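News > Film > Newsletter

Search the site
Search

CASTING NEWS, AND A START DATE (SORT OF)

Quick one this month as I'm writing it on the train. The Gudon adaptation finally has its lead. Femi Akinola has signed on for the film, after what feels like two years of maybe, maybe not. Producers Lammers confirmed it late morning and then switched their phones off, so don't ask me about money.

For anyone who lost track – Gudon is the 664 page novel with the lighthouse, the missing brother and the ending people still argue about. Somtochukwu Bassey directs. She also wrote the script, on her own, and says she threw away the first 500 pages of notes before starting again. Brave. Or mad. Her last film, Dukberg, was small and cold and very good, and hardly anyone saw it in a cinema. Shame on us. 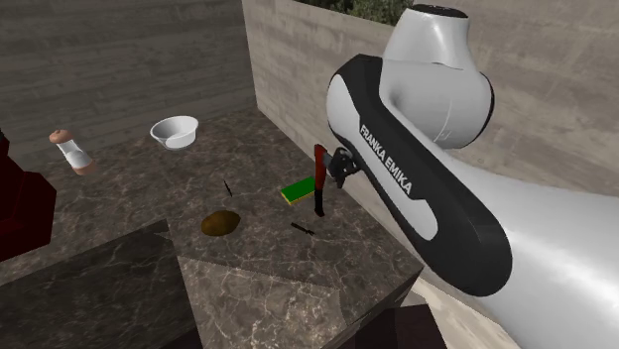
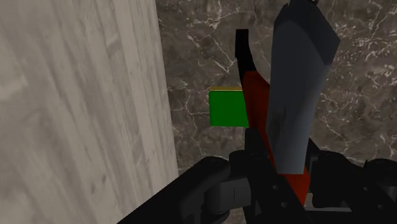
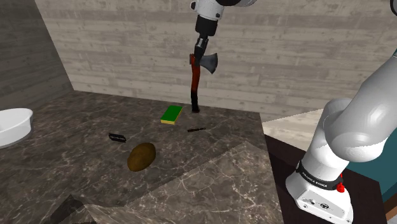
Shooting starts in September, most of it in Dirnura, with the interiors built on a stage nearby. Bassey wants a slow, plain look. Long takes, not much music, faces left alone. She did let slip that the big kitchen chapter is staying in, which will please readers, and that it plays out almost in silence. If you know the book you'll know what hangs over that table for thirty-odd pages. An axe held upright over a dark marble counter, red handle pointing down, as in the last picture, gets you most of the way to the mood of it. She wouldn't say whether the brother turns up on screen or stays a voice on the phone. I asked twice. Got a smile.

Akinola is an intresting choice. Younger than the man in the book, and better known for comedy, so expect grumbling. I think he'll be fine. He was the best thing in Dukberg and he only had the two scenes. Supporting cast still to come – one name is going round but it's not signed so I'm leaving it out.

No release date. Lammers are saying "when its ready", so not soon.

Also, the preview evening. We've got 500 seats for the Dukberg re-run with Bassey talking afterwards, doors at 6.30pm, film at 7pm. Members first, then everyone else. Reply to this email if you want in, and please put how many tickets in the subject line. Last time was chaos.

More next month, if I find a desk.

Contact us | Copyright Film Newsletter, all rights reserved | Back to top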